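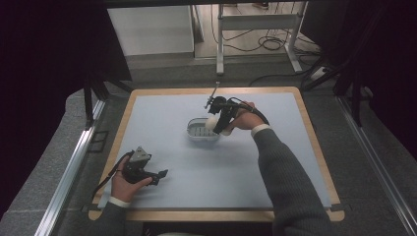
Blue mat on a square table, white basket in the middle

Home Topics Ask Members Log in

Mat has stuck to a varnished table, how do I get it off?
2 min read

Asabe Babalola

I bought a square wooden table last year and varnished the top myself with two coats of Evero satin. A few weeks later I put a large mat on it, the soft plastic sort, cut to leave a thin strip of wood showing round the edge. It has been there since December.

On Sunday I tried to lift it to clean underneath and it won't come up. One corner peeled back with a tacky sound and left a dull patch on the varnish. I don't mind losing the mat, which cost 8 pounds, but I would like to keep the finish if I can. I have tried a plastic ruler under the edge and got nowhere. Would white spirit help?

Osagie
2,567 posts

Leave the white spirit in the cupboard for now. What you have is plasticiser moving out of the mat and softening the varnish. It is common with soft PVC, and worse if the varnish had not fully hardened when the mat went down. Dry to the touch is not the same as hard, and a few weeks in a cold room may not be long enough.

Warm a corner with a hair dryer on low, then pull the mat back flat on itself, slowly. If you pull upwards you are more likely to lift varnish. Do a hand's width at a time. It took me most of an evening on a desk, and I got it all off in one piece.

Once it's off, wipe the top with a damp cloth and a drop of washing-up liquid and leave it uncovered for a fortnight. Tackiness often goes on its own. If it doesn't, you will have to sand back and recoat.
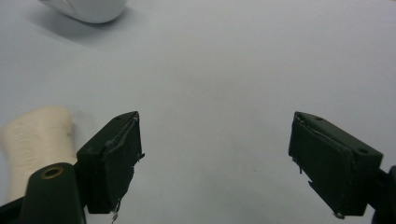 Pale, smooth tabletop

fleminstead_dave

had this with a tablecloth. ended up sanding it, 20 minutes with fine paper then another coat. not a big job

Irkton

Agree with the hair dryer. When you put something back on there, use felt or cork, or a mat with a cloth backing, and lift it now and then. I paid 70 pounds to have a sideboard top redone after leaving rubber feet on it, so check lamps and trays as well.

Related Newest Unanswered Help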